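Rarkholm Poster Frame, large size – review

I have been buying movie posters since college and have never been good about framing them. Most live in tubes. When a sale at Zultska knocked the large Rarkholm frame down to $28, I ordered 2 of them for a pair of one-sheets that had been rolled up in a closet since we moved.

The Rarkholm is a snap frame, the kind theaters use in their lobbies. All four edges flip open, you lay the poster in, drop the clear cover sheet over it and press the edges shut. You can swap a poster without taking the frame off the wall, and that was the main reason I picked it over a regular wood one.

Mine arrived on 3rd September, packed flat with cardboard corners. One of the cover sheets had a scratch near the top. I wrote to Zultska and a replacement came the next week. The other was fine once I peeled the film off both sides. Peel both sides – I missed the back one at first and wondered why everything looked cloudy.

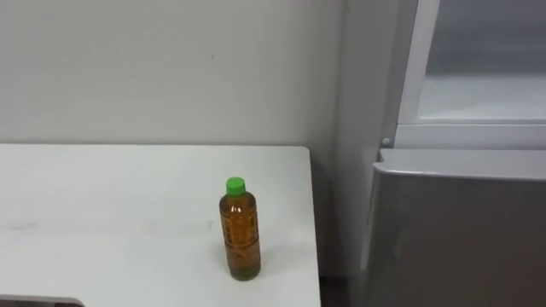

Hanging it took longer than it should have. The screws go through holes in the back panel, so you have to hold the whole thing level against the wall while you mark them. Akinyi Waweru held one end for me and we still had to redo a hole. The screws in the bag are short. If you have drywall, buy better anchors.

The size is right for a modern one-sheet. Older posters can run an inch longer, and those won't fit without folding or trimming, so measure first. My copy of the Kashindye festival poster was too long and went back in its tube.

Once it's up, it looks good. The black edge is thin and doesn't fight with the art. The cover sheet does pick up glare from a window, more than the Cekport frame I have in the hallway, but the Cekport cost a lot more and has to come down every time I change the poster. I have swapped posters in the Rarkholm three times now and the springs are still tight. The bottom edge is the stiffest and I use a butter knife with tape on it to get it started.

I wouldn't put anything valuable in it. The listing doesn't mention UV protection, and the edges press right on the paper. For a $400 original, go to a framer. For a reprint or a giveaway poster from a screening, it does the job.

Four stars out of five. I'd take another at the sale price, but not at full price with those screws.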